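Home | Stories | Ask Me Stuff | Try It | Grown-ups

Why Does Cloth Wrinkle?

Have you ever pulled your favorite shirt out from the bottom of a drawer and found it looking like a raisin? Me too. Mine was yellow, I was late, and I wore it anyway. All the way to school I kept wondering who had put those lines in it, when it had just been lying there in the dark!

So let's find out. You'll need your eyes, your fingers, and one old T-shirt (ask first).

Look really, really close

Hold your T-shirt up to a window. If you get your nose almost against it, you'll see it's made of tiny loops of yarn, all hooked together. Now imagine you could shrink down until you were smaller than a crumb. The yarn would look like a rope, and the rope would be made of lots of skinny hairs twisted around each other. Those hairs are called fibers.

Cotton fibers come from a plant. They grow in a fluffy white puff around the seeds, and if you ever get to touch one, do, because it feels like a cloud with a lump in it. Wool fibers come from sheep. Polyester fibers are made in a factory, and they start out as a kind of goo!

What happens when you fold it

When you fold cloth, the fibers on the fold have to bend. Most of the time they spring back. But cotton has a secret, and it's a very small one. Inside each fiber are long chains, way too tiny to see, and the chains hold on to each other with weak little grips. Think of a row of kids holding hands. If the row bends a lot, some kids let go and grab a different hand. Now the row likes its new shape, and it stays bent.

That's a wrinkle. It's a whole crowd of tiny chains that swapped hands.

A soft fold doesn't do much. I have a cloth with cat faces all over it, and even folded into a neat long bundle it gets little soft wrinkles at the end where the fabric turns over. Those are the easy kind. Put a heavy pile of jeans on top for a week and you'd get the stubborn kind, with a sharp line you can feel with your fingernail.
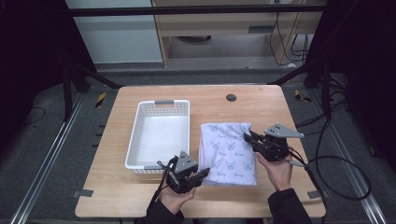 Why water and heat change everything

Water is sneaky. It gets in between the chains in cotton and makes them let go of each other. Then they can slide around, and as the water dries up they grab hold again in whatever shape the cloth happens to be in. Scrunched in a ball? You get a scrunched shirt. Hanging up nice and straight? Much better.

Heat makes the chains wiggle, so they slide more easily. An iron is hot and heavy, and lots of irons puff out steam too, so the chains loosen up, get squashed flat, and cool down that way. Irons are a grown-up job, please. They stay hot long after they're switched off.

Try it: the scrunch test

Get 2 old cotton handkerchiefs. Wet both of them and squeeze out the drips. Lay one flat on a towel and smooth it with your hands. Scrunch the other into the tightest ball you can and put a rubber band around it. Leave them until they're totally dry (the ball takes ages, so go do something else). Then open it up and compare!

When I did mine, the ball came out looking like a map of the mountains. I kept it on my desk until it fell down behind the radiator.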